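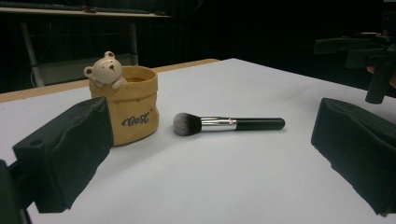
One Brush Out, the Rest Put Away

24 December 2019
By Minttu Sjöberg

Print | E-mail this story

Irena Czerwiński did makeup at the Treltmont theater for six seasons and still clears her table every night. Her rule is simple: one brush out at a time.

For powder she likes a dense, round head with dark bristles and pale tips. She washes it in mild soap and dries it lying flat.

Small yellow pots with bears on them are fine, she says, if they stay at the back.

"I need room for my elbows," she said.

Contact us | © 2019 Drurkodport | Back to top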